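**Section 2: Setting up the countertop** (text: Leidy Agudelo)

1. Wipe the table and let it dry. Lay the mat flat, without folds.
2. Put the toaster oven on the left side of the mat. Turn it at an angle, so the door looks to the right.

 > **Caution:** The door becomes very hot. Keep cloths and paper away from the glass.

3. Place the mug tree at the front, in the center. Press on the base to check that it does not rock.
4. Put the service bell at the back of the mat, near the center.

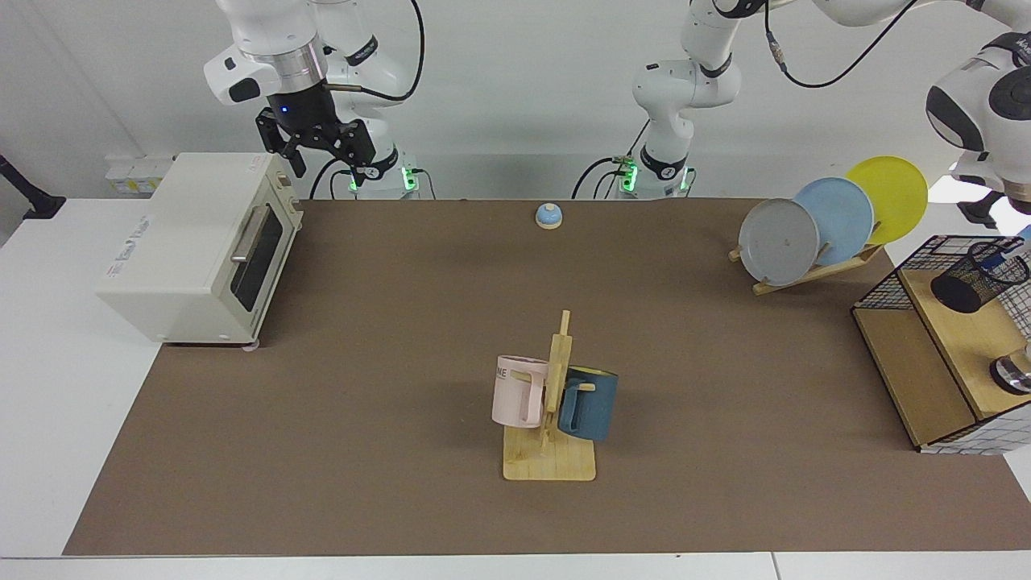
5. Hang the mugs on the pegs, the heavy ones first and on opposite sides of the post.

**Note:** Spare pegs for the Ferano mug tree have the part number 2797. Please order them in pairs.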